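Residence Diary: Brevwood House, Office of the Resident Director
Entry for Tuesday, second week of June
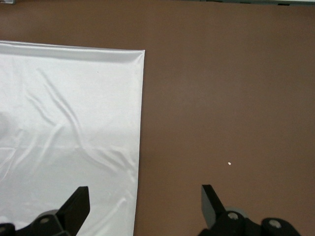 White cloth with a folded hem, laid flat on a brown surface.

The office opened at 7:30. The overnight log recorded one call to the duty line, concerning a resident on the second floor who had mislaid her reading glasses and wished to know whether the library could be unlocked. The request was granted and the glasses were found in the large armchair by the window. The library was locked again before midnight.

The morning was given over to the dining service, which has occupied this office more than any other subject since the spring. Mr. Renato Sebastian presented the new menu cycle to the department heads. The kitchen proposes to move the main meal from evening to noon on weekdays. Of the 94 residents who returned the survey, most favored the change, and those who did not were firm in their objections. The principal complaint is that a noon dinner interferes with the card groups, several of which begin at 1:00 and do not take kindly to being moved. Mr. Sebastian suggested that lunch service begin at 11:30. I have asked that he put this in writing and that the wording be plain.

The soup question was raised again. It has been decided that soup will be offered every day, including in summer. I record this so that it need not be raised in July.

At 10:15 I met with Ms. Maricel Macapagal regarding the garden path on the east side. The contractor, Tiongson, has completed the grading and will begin laying the surface when the weather allows. The handrail has been delivered in the wrong finish. Ms. Macapagal has seen it and considers it acceptable; I have seen it and do not. The residents were promised a rail that would not glare in the afternoon, and the one now leaning against the shed is very bright indeed. Tiongson has been asked to exchange it at no charge. A reply is expected by the end of the week.

Ms. Jocelyn Sison reported on the heating plant. The Sterkora boiler passed its annual inspection with two items noted, both minor – a worn gasket and a missing label. The label has been replaced. Ms. Sison also reminded the office that the service agreement is due for renewal and that the terms have changed. A copy is on my desk under the visitor policy, where it will be read tomorrow.

The midday meal was taken with the residents at the long table. Conversation turned to the county library's plan to reduce its van service, which would remove our stop. Feeling on this matter is strong. Mr. Teodoro Vallejo, who taught school for many years and has not lost the habit of being heard from the back of a room, has drafted a letter and is collecting signatures. He asked whether the house would lend its name. I explained that the house may not sign on behalf of residents, but that this office would write separately in support of keeping the stop. He accepted this and then corrected a comma in my notes.

The afternoon was quieter. Room 17 has been repainted and is ready for its new occupant, who arrives from Rosham with her sister on Friday. She has asked in advance about a place for a sewing machine and whether the window faces the road. It faces the orchard. Housekeeping has been instructed to leave the small desk in place and to bring up the better lamp from storage.

Correspondence received: a letter of thanks from a family in Rosham, an invoice for mulch, and a second notice from the piano tuner, who was paid in May. The receipt has been located and a copy sent. The piano itself is in good order, though the lowest notes still buzz when the hall doors are open.

Ms. Maribeth Umali took the evening duty at 5:00. I passed on to her the following matters: the elevator inspection at 9:00 tomorrow, the side gate, which must be lifted slightly to latch, and the visiting choir's request for an extra rehearsal. The choir may have the hall on Thursday evening provided the chairs are returned to their rows.

Light rain after supper. The path works were covered. Office closed at 6:20.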